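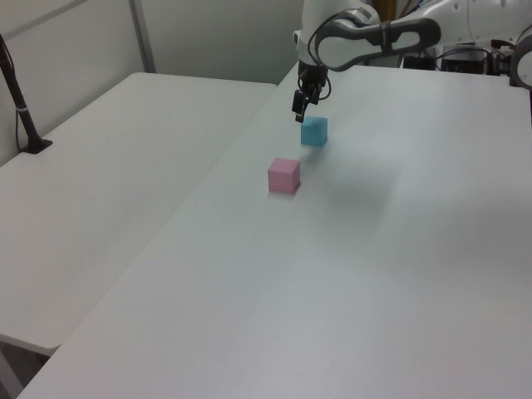 Caro Pankaj,

Escrevo-lhe mais tarde do que tinha prometido, e peço desculpa por isso. Maio foi um mês complicado para o Flisen e preferi esperar até ter alguma coisa de sólido para lhe contar, em vez de lhe mandar meia página de suposições. Agora já há matéria, e infelizmente uma boa parte dela diz respeito a uma avaria. Vou tentar contá-la por ordem, com a paciência que sei que o Pankaj tem para estas coisas.

Como se recorda, a tarefa deste período era das mais modestas do plano: dois blocos pequenos, um azul-claro e um cor-de-rosa, em cima da mesa branca, e o braço a pegar num deles e a pousá-lo ao lado do outro. A Endeo pediu-nos que começássemos por aí antes de passarmos às peças da Breathnach, e continuo a achar que foi um bom conselho. Tínhamos previsto uma série de 60 ciclos seguidos, sem ninguém mexer nos parâmetros pelo meio.

Completámos 58. Nos outros 2 a garra fechou antes do tempo, ainda por cima do bloco, e o braço continuou a descer com os dedos já fechados. No primeiro caso, o limite de força parou o movimento assim que houve contacto, como devia. No segundo, a paragem veio tarde: os dedos empurraram o bloco contra o tampo durante mais tempo do que o nosso próprio procedimento admite. Ninguém estava ao alcance do braço e não houve feridos nem danos que nos obriguem a trocar material, mas registámos o caso como incidente de segurança e suspendemos os ensaios nessa mesma tarde. Sei que há quem ache isto um exagero, tratando-se de um cubinho. Eu prefiro assim, e creio que o Pankaj também.

A Sorcha Ó Súilleabháin passou depois muitas horas agarrada aos registos — com uma teimosia pela qual lhe estou muito grata — e encontrou uma falha intermitente no sinal que nos diz se a garra está aberta ou fechada. Quando o sinal cai por instantes, o programa assume o último valor conhecido e segue em frente, convencido de que está tudo bem. A origem parece estar no cabo junto ao punho, que é fino e dobra bastante quando o braço roda. Digo "parece" com intenção: conseguimos provocar a falha mexendo no cabo à mão, mas ainda não a conseguimos repetir em funcionamento normal, e enquanto isso não acontecer não dou o assunto por fechado.

A paragem tardia é outra questão, e a que mais me preocupa. O limite de força tinha sido alargado semanas antes, durante a afinação com o Skakadau, para evitar paragens falsas, e nunca voltou ao valor original. A alteração foi minha e não ficou escrita no caderno. Já repusemos o valor, e a partir de agora qualquer mudança nos limites precisa de duas assinaturas.

Retomámos entretanto com velocidade reduzida e uma verificação nova: o braço detém-se acima da mesa, com os dedos abertos, e só desce se o sinal da garra se mantiver estável durante toda a pausa. Torna cada ciclo mais lento, claro, e vai atrasar-nos um pouco, mas por ora é um preço que pago de bom grado. 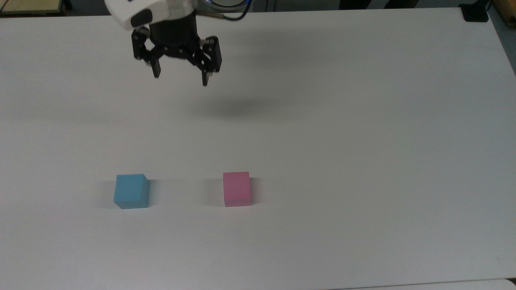

Finbarr Sheehan: concordo com a pausa, mas para mim não chega. Se o sinal falhar já na descida, estamos na mesma. O programa devia tratar a perda de sinal como motivo de paragem em qualquer ponto do percurso, e eu não assinava o regresso à velocidade normal sem isso.

O Finbarr tem razão, e deixei aqui o comentário dele tal como o escreveu na revisão do rascunho. A modificação já está começada. Até estar testada, mantemos a velocidade reduzida e ninguém se aproxima da mesa com o braço ligado.

Quanto ao orçamento, só preciso de um cabo de substituição e de uma guia que o obrigue a fazer uma curva mais larga, e ambos cabem na verba de manutenção. Pedia-lhe apenas que aceitasse adiar a entrega das peças da Breathnach até repetirmos a série completa. Se preferir falar por telefone, estou quase sempre disponível depois das quatro da tarde.

Um abraço amigo,
Philomena Hegarty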